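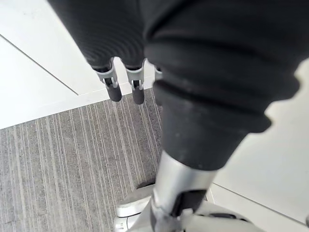
4.2 Teaching the kitchen tasks

For the household part of the study we used the Grulix set of tasks, and each task was shown to the robot by remote control. Before the first trial, every operator had practised in the Drudomby room until the hand could be closed and opened without looking at the manual. In total 116 demonstrations were recorded at the sink, and 104 of them were kept for training. 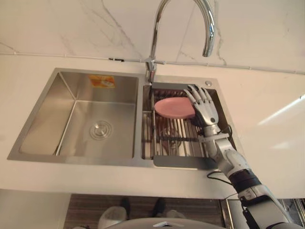

3 min read

The plate task is the most difficult for new operators. The hand must come to the rim of the plate with little force, and the contact is not felt by the operator, only seen. We therefore asked them to move the wrist slowly near the rack and to correct the fingers last. Demonstrations longer than 600 control steps were removed.
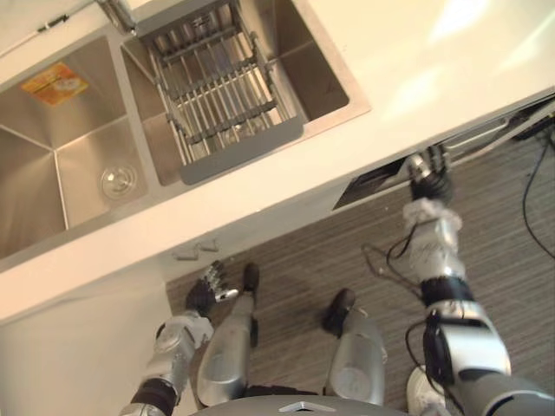
Figure 3. Right arm at the front edge of the counter, left hand open above the carpet.

Reaching low at the counter was shown in the same manner. With the Sison controller both arms stay active, so the operator has to remember also the arm which is not working.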